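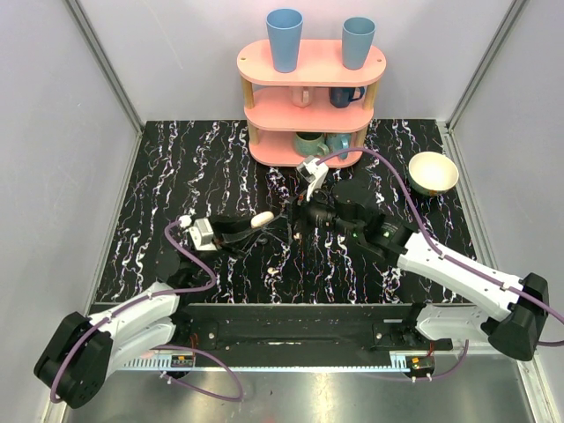 Lorna Enriquez

I sold the car in November and I have been meaning to write about it ever since, mostly so I can stop explaining it to people one at a time at the shops. So pour yourself something and settle in, as I suspect this will be a long one.

It was a good little car. I'd had it for years and years and it had taken me up and down the highway to Berent more times than I could tell you, with the dog in the back when we still had the dog, and with a good deal of other people's furniture. But the rego was due, and the insurance was due, and it needed new tyres, and there was a noise from somewhere underneath that the mechanic described as "one to keep an eye on" (how you keep an eye on a noise I don't know). I sat at the kitchen table one evening adding it all up on the back of an envelope and thought, well, what if I just didn't?

And the thing is, there's a bus. There has always been a bus! The 153 goes from the end of my street, past the oval and the high school, all the way round through Brollus and into town, and in all the time I'd lived here I had only ever been stuck behind it. I'd probably said some unkind things about it too. It takes 28 minutes according to the timetable and I used to drive the same trip in half that, so I'd written it off as something for schoolkids and people with more patience than me.

My first week was a bit of a disaster, I'll admit. On the Monday I stood on the wrong side of the road, quite confidently, with my bag and my umbrella, and watched the bus go past in the other direction. The driver gave me a wave. The next morning I was on the right side but hadn't put any money on my card, and had to hold up a whole queue of teenagers while I hunted through my purse, and you have never felt so old as you do when a boy with headphones round his neck offers to tap on for you. (I let him. I'd have been there till lunch otherwise.)

By the second week I had my seat, though. Left-hand side, the one just behind the back door, where you get the heater in the mornings but the sun isn't in your eyes coming home. I feel quite strongly about it now. If someone else is in it I sit across the aisle and try to look as though I don't mind.

What I wasn't expecting was how much I'd been missing out the window. When you're driving you see brake lights and not a lot else. There's a house in Brollus with a front yard completely given over to dahlias, great big dinner plate ones, and I must have driven past it hundreds of times without noticing. There's a magpie that stands on the roof of the shelter near the bowls club as though he's running the place. There is a laneway behind the bakery where they leave the back door open, and if the bus windows are down you get a great warm whiff of bread at the lights, and I promise you the whole bus goes quiet for a moment.

I've gone back to reading as well. Proper reading, a chapter each way, where before I was lucky to manage a page in bed before the book hit me on the nose. I've read nearly 50 library books this way, although I should say that a fair few of those were crime novels and you can get through a crime novel in no time if the traffic is bad. I did miss my stop during one of them. The detective had just gone down into the cellar, and by the time she was out again I was at the depot.

There are things I don't love, and I'd be fibbing if I left them out. Sundays are dreadful, with one bus every two hours and none at all after tea. Big shops are a nuisance, and I've had to become the sort of woman who owns a trolley. I resisted the trolley for months! I thought it would age me. Well, it's navy with a little pocket for the umbrella, and it holds a bag of potatoes and four litres of milk without complaint, and I don't know what I was so worried about. For anything heavier I get it delivered, or I wait until my sister is over with the ute and drop hints.

Rain is the other one. The shelter at my end has a roof that seems to have been designed by someone who only ever saw rain come straight down. I bought a decent coat in the sales and that sorted out most of it, but my shoes have never forgiven me.

People always ask about the money, so I'll say that it's made more of a difference than my envelope predicted. I don't keep close track, but there's something left at the end of the month now, and I've been putting a bit aside for a train trip when the weather cools down. The old me would have driven it in a day and arrived with a headache. The new me would like a window seat, a thermos and a very long book.

The bit I've had trouble explaining is what's happened to my evenings. I used to come in the door still cross with whoever had cut me off at the roundabout, and it would take me until the news to come good. Now I've had the whole ride to get the day out of my system, and then there's the walk up from the stop, which is slightly uphill and takes me past the neighbours' lemon tree. By the time I've got my key out I'm usually thinking about dinner. Or cups of tea. Mostly cups of tea.

Anyway, they're talking about changing the timetable again, and there's a notice up at the shelter saying the Saturday service might start earlier, which would get me to the market before all the good tomatoes are gone. I've filled in the form. I wrote on the back of it as well, as I ran out of room on the front.

Contact | © Lorna Enriquez, all words my own | Back to top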